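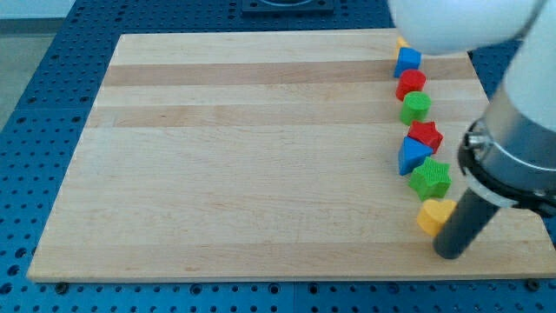 我写规划器那一年,住在科索普镇(Corthorpe)北边一间朝河的屋子里,每天清早走路去实验室,路上要过一座桥,桥上的风总把我前一晚想好的代价函数吹得七零八落。那年的活儿说起来不大,就是让机械臂学会把一排东西推齐,程序的名字叫Fleltine,是前一任工程师留下的,注释写得像家信,动不动就是“亲爱的后来人,这里请多担待”。我舍不得删,一句一句读过去,渐渐觉得自己在跟一位没见过面的长辈共事。木板上的积木我都认熟了,红的绿的圆柱最听话,星星难缠些,五个角朝外伸着,规划器总拿不准该从哪个凹处下手;那块黄色的心靠手指最近,我私下里把它当作这支队伍的排尾,日志里却只能叫它“物体八”。

到了六月,感知那一头出了毛病。Emex那套分割模块换了新版本,把木板上颜色深的那条纹路认成了一件物体,于是规划器郑重其事地算出一条路径,要去推一道木纹。我坐在屏幕前看那条绿色的轨迹一遍遍画出来,又好气又心疼,像看一个孩子认认真真地去捡地上的月光。那天夜里我翻到日志第1,478行,才看见前任在旁边留了一句:“它若看错了,先别骂它,问问它看见了什么。”

我就真去问了。我把每一帧的置信度都打印出来,摊在地上,拿铅笔一张张地圈,圈到第117张,窗外已经有鸟叫。毛病出在一个阈值上,小得可怜,改起来不过几个字符,可我握着键盘犹豫了好一阵子,又去烧了壶水,回来才敲下去。重新跑仿真,跑了294回,那道木纹再没有被当成东西,我高兴得想找个人说说,可走廊里的灯都熄了,只好对着控制台小声说了句“好孩子”。

天亮以后上真机。我把速度调到最低,手搭在急停上,看那根深灰色的手指慢慢落下来,停在黄心旁边。终端里跳出一行字:等待确认。我忽然想给那位前任写封信,告诉他Fleltine还在用,他的那些话我一句都没有删。信该寄到哪里呢,人事那边只知道他去了维索茨卡(Wysocka),在一个靠湖的地方修船。

我想了想,在那个阈值的上面添了一行注释,开头写的是“亲爱的后来人”,然后按下了回车。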